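2 February 2021
Posted by Davari

Reading time: 2 minutes

Print this post | E-mail this post

So the Skindstead has put its spring show online, and I spent most of Sunday evening going round it in my slippers with a plate of toast. It's called Arruda: Works in Thread and Paper, and it was meant to open in the building, but for now you get a set of virtual rooms and a very long PDF.

I'd only ever seen one Arruda before, years ago, a small grey collage hung next to a fire door. There are 76 pieces here and I think I liked nearly all of them! The early ones are tiny, made from bus tickets and envelope linings, and you can zoom in until you see the glue. Then in room three it all gets enormous. Gitico, the big one, is 512 centimetres long and stitched from old feed sacks, and on a laptop it looks like a brown stripe until you click on it.

The PDF is 200 pages and I'll be truthful, I skipped the essay on grids. The interview at the back is much better – Arruda talks about unpicking a whole year's work and starting again with the same thread, and about hating frames.

My grumbles: the arrows send you back to the lobby if you press them twice, and the captions vanish on a phone. There's also a printed catalogue, only 500 copies, and the postage costs almost as much as the book. I've ordered one anyway (of course I have). If the doors do open in May I'll be on the first train I can get, mainly to stand at one end of Gitico and walk slowly to the other. 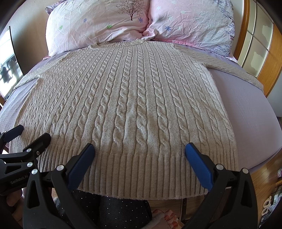 Room four is the one I keep going back to, with the late white reliefs, all cord and paper pulp laid in long ridges. They're lit from one side so each ridge throws a little shadow. I've got cables on the brain now, and the beige jumper spread out on the bed, with its raised twists running from the shoulders down to the ribbing, could go straight up on the wall next to Relief No. 9. I'd want it hung low, and a bench in front. Next up is the drawings room, which I've only peeped into so far, and I'll write about that one when the catalogue comes.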